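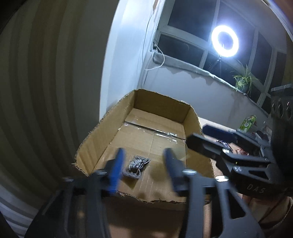

Glenys Stockdale told us that she had passed the school on Marsden Road for years without knowing that adults could enrol. We hope this page will be of use to others in the same position.

The Saltthorpe School of Upholstery teaches traditional and modern upholstery to adults of all levels. It was founded by Trevor and Kirsty Kershaw and moved from Skandness to its present building when the first workshop became too small. Teaching is led by Lakmal Dewan, with Siiri Kauppinen responsible for the evening programme.

The school offers three courses: Foundation, Intermediate and Frame Repair. Each lasts two terms. Students bring their own chair or stool from the fourth week — advice on choosing one is given at enrolment. Hand tools are provided.

A smaller branch in Ultport opens on Tuesday evenings during term. Enrolment for both sites begins in December, and enquiries should be made to the school office on extension 3555.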